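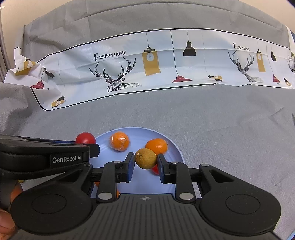
*Last changed: 19 January 2018*

# Week 2: Teaching by hand (two hands, this time)

Last week we drove the arm around with a joystick and everyone got to feel how painful that is. I timed myself putting one piece of fruit on a plate and I'm not going to write the number in these notes. So this week we drop the arm completely! You hold the gripper yourself, do the job yourself, and let the camera on the tool record what the gripper would have seen. The robot comes back in week 3.

The running example is the fruit plate. Fruit goes onto a light blue plate on gray cloth, fruit comes off again, and we do it with two grippers. It sounds like a kindergarten task (my sister's words) but most of what's hard about this method turns up in it.

## What gets recorded

For each tool we keep three streams:

- the video from the tool's own camera, at 30 frames per second
- where the tool is and which way it's pointing
- how far apart the fingertips are

There's no force sensor. People always ask about that, and I'd love one too, but for now the finger gap plus the video has to do. If you squeeze a soft tomato, the gap keeps shrinking after contact, and a network can pick up on that. With a hard orange the gap just stops. Try plotting the two against each other, it's a nice plot and it takes a minute.

We throw away frames before training and keep 10 per second. I tried keeping them all in July and the training got slower without getting any better, at least on this task. Neighboring frames look nearly the same, so you're mostly paying to load the same fruit again and again.

## The learning part, quickly

It's plain imitation. The input is the current view from both tools plus the two finger gaps. The output is a short run of future moves for each tool: how much to shift, how much to turn, how much to open or close. We train the network to match what the person did next. There's no reward and no planner.

Two things to write down, since they come up in the homework:

1. **Moves are relative to the tool.** If you predict positions in the room, the network learns where your table was, and then somebody bumps the table. With relative moves you can shift the whole setup and it mostly keeps working.
2. **We predict a run of moves instead of one.** One move at a time gets you a jittery robot that hangs around just above the fruit. People pause there too, and a network that sees lots of pauses learns to pause (it's very good at it).

The Trilteo set, which you'll be using, has 3584 recordings of the fruit plate and a few cousins of it. It's on Nunier, in the folder with the course name. Please copy it to your own disk before you train on it. Last year everybody read straight from Nunier the night before the deadline and it went about as well as you'd expect.

## Why the other tool has to be in view

With one gripper, your camera sees your own fingers and the stuff you're reaching for, and that's enough. With two, each side has to know what the other one is up to, or they'll both go for the same orange. You could feed both positions into the network, and we do, but it helps a lot if each camera can also see the other tool coming in from the side.

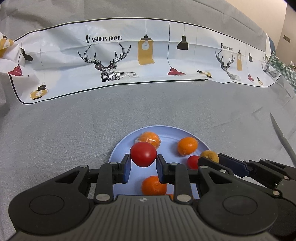

A tomato held up between the fingertips hides a good piece of the plate from its own camera, and whatever is sitting low down gets lost behind the fingers and the links. I think of it as the main price of mounting the camera on the tool. The second view pays some of that back. It looks at the same plate from a different spot, so a fruit that's blocked for one side has a decent chance of being visible to the other. When I trained with one of the two views blanked out, the single-fruit pickups were fine and the crowded plates fell apart.

You'll also see mandarins in clear plastic wrap in the recordings. Leave those in! The wrap throws bright reflections that move when the camera moves, and the crinkly bits stick out past the fruit, so the edge you see isn't the edge you grip. My first network, trained on bare fruit only, would close on the film and come up with nothing. Same story with backgrounds. A printed cloth with deer and hanging lamps on it is a pretty rude thing to put behind a plate of fruit, because it has reds and yellows of its own, but people's homes are full of that kind of thing and I'd like the network to learn to ignore it.

## Cleaning up recordings

Use Nultent for trimming. Cut the start, up to where both tools are moving on purpose, and cut the end once both have let go. Don't trim the middle, even if the person fumbles. A fumble followed by a good recovery is worth more than a perfect run, as the robot is going to fumble plenty and needs to have seen a way out.

Do drop a recording if:

- the position track jumps (look for a sudden step in the plot)
- the finger gap is flat the whole way through
- one tool's video starts late and the clocks don't line up

That last one bites. If the clocks are off by even a few frames, the left side learns to react to things the right side hasn't done yet, and the loss curve will look perfectly healthy while it happens.

## Homework

Everything goes in the Torres folder as usual, one notebook per pair.

- Record over 40 fruit plate runs with your partner, swapping who holds which tool halfway through.
- Trim them, and note which ones you dropped and why.
- Train the small network on the Trilteo set alone, then on Trilteo plus your own runs. Test both on crowded plates and on plates with a single fruit.
- Blank out one camera view and test again. Tell me which failures changed.

Half a page of writing is plenty. If your fruit gets squashed, swap it for a fresh one before the next run, and wipe the fingertip pads while you're at it.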